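Fragen und Antworten zum Packtisch

Muss jede Schale einzeln verpackt werden?
Ja. Glänzend heißt kratzempfindlich — auch freitags um fünf.

Wohin mit dem Schaumstoff?
Aufs gelbe Regal, alle Teile gleich herum.
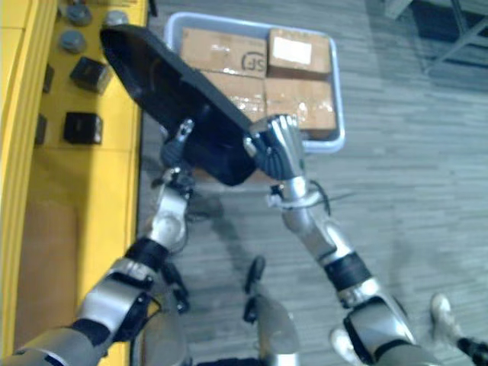
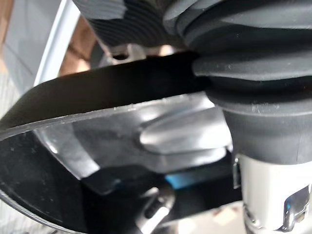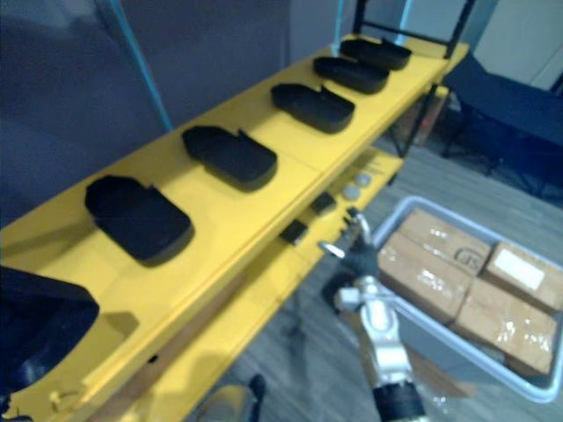

Wie viele Kartons gibt Gruvum pro Tag aus?
40. Wer mehr braucht, fragt Akosua Adjei und bringt Geduld mit.

Darf ich Klebeband sparen?
Bitte nicht. Die Retouren vom Januar liegen noch in Kadasby und schmollen.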